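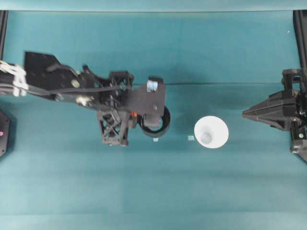

Friday, June. Gripper comparison, cup and cube task, both arms.

Carried on from where Colin left it. Left arm still has the Polishchuk gripper, right arm has the Covum with the tapered tips. Same controller on both (Jorard), same gains as the last entry. I changed the close speed on the right only, see below.

Homing first. Encoder count at fully open on the left read 1,352 three times running. Right read 1,889 on the first home and 1,179 on the second, so I stopped and looked at it. The coupling screw on the motor shaft had backed out. Tightened it with threadlocker, left it over lunch, homed again: 1,889 every time. Anything we logged on the right gripper before today should be treated as suspect. Jaruwan, that includes your repeatability runs, sorry.

Cup, right arm. Approaching from the side the tapered tips get in under the rim without trouble. Closing at the default speed they shove the cup before they grip it. Dropped the close speed by half and it mostly stayed put. The tips dent the cup if the current limit is left at the default. Turned it down until the denting stopped and wrote the value in the config file with a comment.

Cube, left arm. Harder. The cube is small and clear enough that the overhead view loses it against the teal when the lights are on full. Detection dropped out 4 times in the morning set. Turned the front light down and it got better, but I don't want to depend on that. Could try a marker dot on the top face. Once it has the position, the left gripper picks it up fine.

Swapped sides after that, cube to the right arm and cup to the left. Right arm on the cube: the points are too narrow, it rotates between them on lift. Flat pads would probably fix it. Left arm on the cup: OK, slower to line up, no dents at all at the default current.

Cables on the left arm pull a little at the end of wrist travel. I kept the wrist inside the middle of its range all afternoon. Needs rerouting before anyone runs the full sweep.

To do
Ask Okuvville if they sell flat pads for the Covum mount, otherwise print some.
Marker dot on the cube.
Reroute left cables, add slack at the wrist.
Redo the repeatability runs on the right.
Colin has the spare coupling screws, get two.

Left the arms powered down at 5:40, configs pushed.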